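# Pakby Wall Cabinet, Two-Shelf

The Pakby is a wall-mounted kitchen cabinet supplied by Grullholm for use above a standard counter. It is intended for apartments, staff kitchens and other small rooms in which floor space is limited and storage must be kept within easy reach of the work surface.

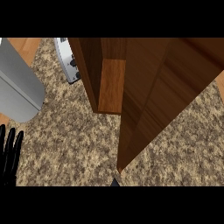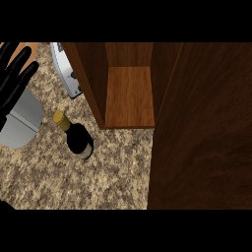

Speckled countertop, brown wood cabinet.

The cabinet is delivered assembled, with the door fitted and aligned at the factory. Shelves are packed separately and rest on metal pins. Each shelf may be set at any of 6 heights, and no tools are required to change its position. The door may be hung to open from the left or the right; this choice must be stated at the time of order and cannot be changed after delivery.

## Finishes

The Pakby is offered in two finishes. Sima is a clear satin lacquer that leaves the natural color of the wood unchanged. Wamano is a reddish-brown stain under the same lacquer. Wood grain varies from one panel to the next, and customers who are adding to an existing row of cabinets should request a finish sample before ordering. Stained wood deepens in color during its first months in daylight.

## What Is Included

- Cabinet body with door attached
- 2 adjustable shelves
- 1 wall rail with cover strip
- Shelf pins, including spares
- Printed mounting template

Wall fasteners are not supplied. The type of fastener depends on the wall, and the installer is responsible for selecting one that is suited to the material and to the loaded weight of the cabinet.

## Installation

The wall rail must be level and fixed to studs or solid masonry. Drywall anchors alone are not acceptable. The lower edge of the cabinet should be at least 20 inches above the countertop. Where the cabinet is placed next to a range, the clearances given by the range manufacturer take priority over those in this document.

Two persons are needed to lift the cabinet onto the rail. Once it is in place, tighten the safety screw inside the upper left corner and check that the door swings freely before loading the shelves. Heavier items should be stored on the bottom panel.

## Care

Wipe the wood with a soft, damp cloth and dry it promptly. Mild dish soap may be used on grease. Products containing ammonia, bleach or abrasives will damage the lacquer and are excluded from the warranty. Kettles, rice cookers and other appliances that release steam should not be operated directly beneath the cabinet. Hinges do not require oil.

## Warranty and Ordering

The body, door and hinges are covered for 7 years from the date of purchase when the cabinet is used indoors. The finish is covered for 2 years. Claims should be sent to the Grullholm service office with proof of purchase and the label number printed inside the door.

Orders are accepted for single cabinets and for sets. Cabinets ordered as a set are finished together to limit differences in color. Replacement shelves, hinges and cover strips may be ordered separately under the Pakby name, with the finish stated.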